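Search this site Enter keywords Go

Print this page E-mail this page

COLTWOOD LIBRARY DISTRICT
Technical Services Working Group
Minutes, May 14, 2021

Present: Ansel Pettigrew (chair), Yabsira Demissie (recorder), branch leads for Umlow and Plollstead. Apologies: Arruda branch.

1. Minutes of the previous meeting
Approved with one correction. Item 4 should read "Plollstead," not "Umlow."

2. Catalog migration
The test load of 3,000 bibliographic records completed with 60 rejects. Most rejects are serials with no holdings statement. The Umlow lead asked whether local subject headings will survive the final load. The chair confirmed that they will, provided they are moved to the local field beforehand. Reject file to be cleared before the next test load.

3. Public workstations 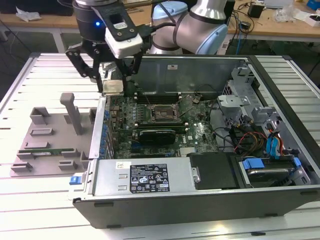

Replacement of the public catalog workstations was deferred from the last budget round, and the group discussed keeping the present machines in service until October. Memory upgrades were preferred to new purchases. The Plollstead lead noted that staff should know the parts of an open tower before requesting work: memory slots with white tabs, a graphics card in its expansion slot, and the processor socket with its metal retention frame. Requests that say only "slow" will be returned to the branch. Upgrades are limited to 14 machines this year — nine at Umlow, the rest at Plollstead.

4. Loan periods
Proposal to extend the loan period for bound local history from seven days to 14. Umlow in favor; Plollstead concerned about reservations. Agreed to trial at Umlow only. Overdue notices to be reworded to match.

5. Shelf labels
The current label stock lifts at the corners on cloth spines. Two alternatives to be tested on the oversize sequence. No change to call number format.
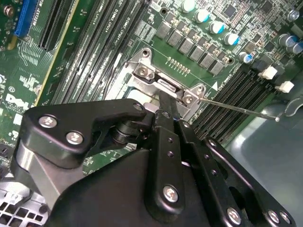
Recorded by Yabsira Demissie, Technical Services

6. Actions
Demissie: clear the reject file; circulate the revised field map.
Pettigrew: confirm the upgrade limit with Finance; write to Arruda regarding item 4.
Branch leads: submit workstation requests on the standard form, with asset number and fault.

7. Any other business
The Plollstead book return was reported as jamming when full — to be emptied twice daily on weekends. The meeting closed without further items. Date of next meeting to be circulated.

Contact us | © Coltwood Library District | Back to top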